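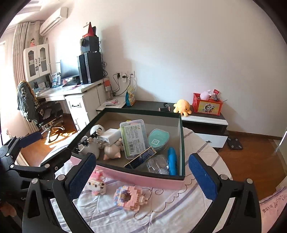
Isamu Kawaguchi wrote to ask whether figurines and packets can share one box, or whether each sort needs its own. They can share. Put the bigger figurines in first and fill the gaps with small cartons.

How big should the box be?
An open box you can lift with one person is enough. Ours at Nomura is 44 cm long and holds more than it looks.

What about clear plastic cases?
Stand them upright against a side, label facing out.
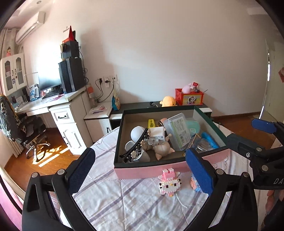
Hair clips and anything with small flowers or beads should go in near the top, where nothing presses on them. Chargers can go in as they are, but wind up any lead first.

Do I need to wrap pig figurines and other round ones?
Not for a box that stays in the bedroom. For posting, yes, one sheet of tissue each.

Can block-built figures go in too?
Better on a shelf or the top of a dresser. The ears come off.

How often should I sort it out?
Twice a year. We do ours in May and again before the winter.

Last updated October 30, 2022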